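Skevgate Plaza Paving: Frequently Asked Questions

Last reviewed December 6, 2020

What is the plaza surfaced with?
Large concrete slabs in a pale grey, laid out on a grid and separated by thin joints. The slab mix was supplied by Peritz. Total paved area is 1,532 square metres.
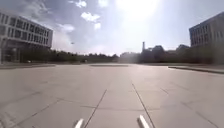

Slabs were poured in alternating bays, so neighbouring slabs can differ slightly in shade. The difference is within the colour tolerance of the contract and is not grounds for replacement.

Why are there joints at all?
Concrete shrinks as it cures and moves with temperature. The joints control where it cracks. A joint wider than its neighbours, or one with missing sealant, should be reported. Please give the nearest building entrance and the approximate distance from it.

Are the stained and darker areas a defect?
Usually not. Weathering is uneven, and repairs take several seasons to match. Staining that feels greasy or rubs off should be reported as a spill.

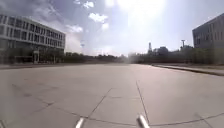

Pleltulport asked whether a sealer would even out the colour. It would, for a year or two, but it also lowers slip resistance in the wet, and no sealer is planned.

Can vehicles be driven on the slabs?
Service vehicles only, by permit, up to 2,000 kg gross. Outriggers need spreader pads -- timber offcuts are not accepted. Keep wheels off the edges of the kerbs.

How is the surface cleaned?
Stelmakh sweeps it weekly and washes it each October, before the first hard frost. Washing is done with a flat surface cleaner at low pressure. Turbo nozzles etch the concrete and must not be used.

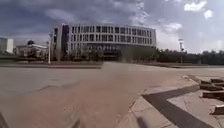 Leaf litter from the tree line is collected separately. Wet leaves leave tannin marks, which generally fade without treatment.

Is de-icing salt allowed?
No. Use sand or calcium magnesium acetate. Rock salt causes scaling, particularly along the joints.

Can we book the plaza for an event?
Yes, for up to 388 people. Tents must be weighted -- no stakes, anchors or drilling. Tape must be removed the same day.

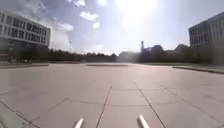
Plaza paving between the two large buildings, with slab joints.

Where do I send a paving report?
To the Skevgate grounds desk. Allow 2 working days for a reply. Trip hazards should be phoned in.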